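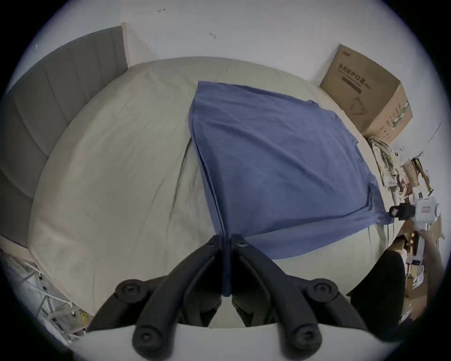
# The Best Folding Table in the House Is the One You Sleep On

For years I folded laundry on top of the dryer, which is exactly wide enough for one sleeve. Then I spent a weekend in Firolmont with Nelli Lindqvist, a former hotel linen manager who now teaches evening classes in what she calls "ordinary housework, done properly," and I came home a bed folder. I can't stop talking about it. Ask my sister!

Lindqvist's case for the bed is simple. It's big, it's soft, and the sheet holds on to the cloth a little, so a T-shirt stays where you spread it. On a slick countertop the hem slides every time you let go of a corner. On a plain pale sheet (beige is wonderful for this) a blue shirt stands out so clearly that you catch every wrinkle and every bit of doubled-over seam before you fold it in for good.

"People fight with the middle of the shirt," she told me, standing at the foot of her guest bed with a basket on her hip. "Leave the middle alone. Go get the corners."

## Corners first

So that was my first lesson, and it took most of a morning. You drop the shirt on the bed any old way, find the two bottom corners of the hem, and pull them gently away from each other. Fine creases will run out from wherever you're pinching, like rays in a kid's drawing of the sun. Ease off a bit and they settle. Then do the shoulders.

I was pulling far too hard. Cotton jersey has plenty of give, and if you stretch it while you fold, it creeps back later in the drawer and takes your nice square edges with it. Lindqvist wants the cloth flat but relaxed. She smooths with the side of her hand, always from the collar down, and she does it once.

After that comes the fold itself, and she isn't fussy about which one you use. Thirds, halves, the little upright bundle that stands in a drawer — all fine. She does insist on turning the side seams first. If one seam has rolled under, the whole stack will lean, and you'll blame the shelf.

## Make the bed before you fold on it

This part surprised me. I'd always thrown clean laundry onto an unmade bed as a way of forcing myself to deal with it before midnight. Lindqvist pulls the bottom sheet smooth, gets the pillows and the comforter out of the way, and only then tips out the basket. Ordinary wrinkles in the sheet don't bother her. A long ridge does, and she'll shift the shirt over so it doesn't lie across one.

She starts at the headboard end and works toward her own feet, stacking finished things on the side she isn't using. An upholstered headboard is handy here, too: small stacks can lean against it without getting snagged. She does go over hers with a brush attachment every couple of weeks, paying attention to the channels between the stitching, where lint loves to hide. (I tried this at home on my own headboard. I will not be describing what came out.)

## My back would like a word

The one real drawback is height. Most beds are low, and 20 minutes of bending over one will remind you how old you are. Lindqvist kneels on a cushion for small loads and sits on the edge for socks. For sheets and towels she stands, puts one knee on the mattress, and lets her weight do the reaching.

She also splits the basket. Shirts get their own round, then pants, then everything small. I'd always grabbed whatever was on top, and I hadn't noticed how much time I spent changing my mind about where each pile should go. Sorting first feels slower for the first 2 minutes and wonderful after that.

I've been at it since June. My drawers close now, and I've found a gray sock I had fully mourned. Last week I folded an entire load with the radio on and was a little sorry when I reached the pillowcases, so I pulled my sweaters off the closet shelf and did those as well.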